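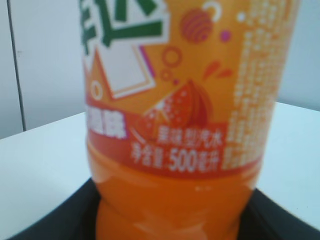

FOR IMMEDIATE RELEASE
Mon 1 June

Student Robotics Club Enters Two-Arm Class at Cetine Open, Will Attempt to Hand Over a Soft Drink

The Plustden Student Robotics Club announced today that it will compete in the two-arm class of the Cetine Open, a student manipulation contest in which a pair of robot arms must pass ordinary household objects to each other and set them down again without incident. The club's chosen object is a bottle of orange soda. The club is aware that people have been passing each other bottles of soda for some time.

The entry, named Sárzöi on the first registration form and Sárközi on the corrected one, has been in development since December. It began as a single arm that could push a bottle off a table with great confidence. A second arm was added over the winter on the theory that it might catch what the first one dropped, and the project has since matured into cooperation, or at least into two arms being in the same place on purpose.

"A handover sounds like one task, and then you write it down and it's a long argument," said Antonina Hnatiuk, the club's faculty adviser. "One arm has to hold on until the other arm is holding on, and then it has to let go. My students can all do this themselves. Explaining it took them a semester."

Under contest rules, each team gets 300 seconds at the table. The bottle must be gripped, transferred and returned upright. Judges award up to 1000 points per round for placement and deduct for tipping, dropping, squeezing and what the rulebook calls "prolonged indecision," a category in which the club expects to be competitive.

Bottles present their own difficulties. A clear plastic body with liquid in it catches the light in ways that vision software dislikes, and a label wrapped around a curve looks like a different object from every side. The club answered this by teaching the software to look at the bottle from many angles, including from overhead, where most of what identifies it is the cap.

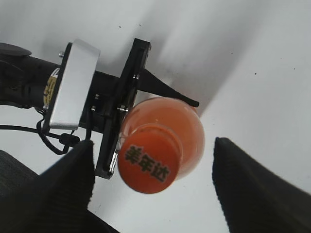 Two grippers at work on a bottle of orange drink during development of the Plustden entry.

Team members wrote the control program, called Gitero, in weekly sessions after class. Gitero decides which arm moves next and, more usefully, which arm does not. An early version gave both arms equal say and produced a standoff that the members let run through an entire lunch period out of respect. The current version assigns one arm the lead for each attempt. The other waits its turn, a skill the club hopes to extend to its meetings.

The team logged 2000 practice attempts before submitting its entry. The adviser declined to say how many of them were successful, but described the later ones as "much better company than the early ones." Practice will continue up to the contest, with most of the remaining work going into the release step and into persuading members to label their cables.

The Cetine Open is open to the public and admission is free. Spectators are advised that the two-arm class moves at a measured pace and that cheering is permitted only after the bottle is standing on its own. Teams will be available for questions between rounds, and several of them will answer whether asked or not.

New members are welcome at the Plustden club in the fall. No experience with robots is needed. Applicants should be comfortable with basic programming, small screws and watching the same bottle for most of an afternoon.

About the Plustden Student Robotics Club
The club is a student-run group that builds and programs robot arms for contests and class projects. It meets weekly during the school year.

Media contact: Antonina Hnatiuk, faculty adviser, Plustden Student Robotics Club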